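A day out at the Stornel paper mill

I've wanted to see round the Stornel mill ever since my aunt gave me a box of their writing paper when I was at school (I used it all up on letters to a girl in Prademdale who stopped replying after the second one). They only open to visitors in October, and you have to write in for a place, so when Myfanwy Harries rang to say she had two spare tickets I said yes before she'd finished the sentence.

We got the early bus from Prademdale, number 66, and were there well before the gates opened. You smell the place before you see it, a sort of boiled-cotton smell, like a laundry with the windows open. Myfanwy loved it. I got used to it.

Our guide was Corrado Marchetti, who has been there for most of his working life and talks very fast. He started us off in the rag room, where the cotton offcuts come in by the bale and get sorted by hand. I'd assumed everything was wood pulp these days, but their best sheets are still all cotton, and he let us tear a piece to feel how it fights back. Mine wouldn't go at all! Then came the beaters, big oval tubs where the pulp goes round and round for hours, and the noise in there is tremendous. I missed most of what he said about them, apart from the bit about the water, which comes off the hill and is apparently so soft that you can't rinse the soap off your hands in the staff toilets. I can confirm this.
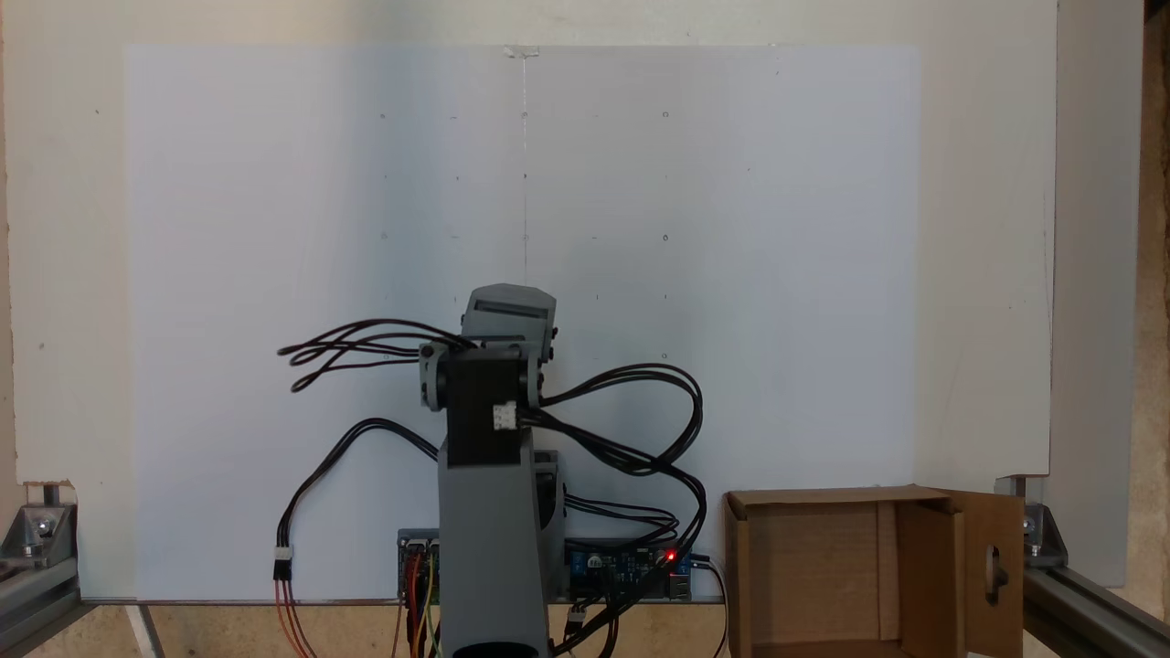 The vat room was what I'd really come for. They still make some sheets by hand, and Lucrezia D'Amico was at the vat when we went in, dipping the mould and lifting it out with a little shake, left to right and then away from her. It's all in the arms and shoulders, and she said new starters go home aching for a month. You have to keep your elbows tucked in and your back straight, upright as that grey column with the black wires looping off it, and then everything above the waist has to stay loose. I had a go. My sheet came out thick at one end and with a hole at the other, and Lucrezia very kindly called it rustic. Myfanwy's was nearly perfect, and she mentioned this several times on the way home.

After that you go up a steep wooden stair to the drying loft, which was my favourite part. There are 127 steps if you believe the sign at the bottom, and my knees do. The sheets hang over ropes in little bunches, with shutters along both walls that they open and close depending on the weather. It was lovely and quiet up there after the beaters, and I could happily have stayed all afternoon.

Lunch was in the old counting house: leek soup, good bread, and a slab of Ornella Colombo's almond cake for £6, which sounds a lot until you see the slab. Get there before one if you want a seat by the stove.

The shop is dangerous. I came out with a pad of the heavy cream, some envelopes and a bag of offcuts – and I still haven't written to anybody. They do watercolour paper as well, sold by the sheet, if that's your thing. Tickets for next year go quickly, so write in early and put a stamped envelope in with your letter. Wear shoes you don't mind getting wet.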